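Help wanted: folding and basket packing at Zurov, part time

Hi! I run Zurov, a small secondhand clothing shop, and I'm looking for 2 people to help me in the back room from the end of January through May. If you're the kind of person who refolds the sweaters in other people's stores, please keep reading.

The job is mostly clothes on a table. You take a piece, look it over for holes and pulled threads, fold or roll it, and put it in a basket for the shop floor. Knits are my favorite part (and the part most people rush), so I'd love somebody who likes the feel of them and won't stretch a neckline to make it lie flat.

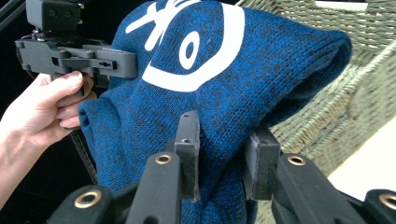 Blue knit with darker flecks and a white print.

Pay is weekly and shifts are 5 hours with a proper lunch in the middle. You'd be on your feet for a lot of it, though there are stools and I don't mind at all if you sit. Music is up for negotiation!

Printed pieces go in with the print facing up, so that customers can see what they're getting without digging through everything. 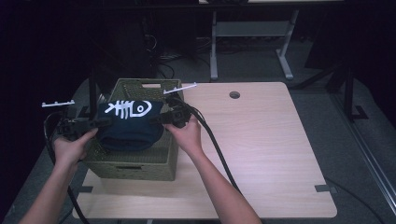 Dark colors get a basket of their own, and please don't cram them, I'd much sooner start a second one than iron the whole lot again. When the baskets are ready they go out front or over to Dvorak, the other shop we supply, and I do that run myself, so no driving needed.

No experience necessary. I'll show you how I do things on your first shift, and if you have a better way to roll a hoodie I want to see it.

To apply, write me a few lines through the contact form by Jan 13, 2019 and tell me which mornings or afternoons you could do. No resume, please, just a note.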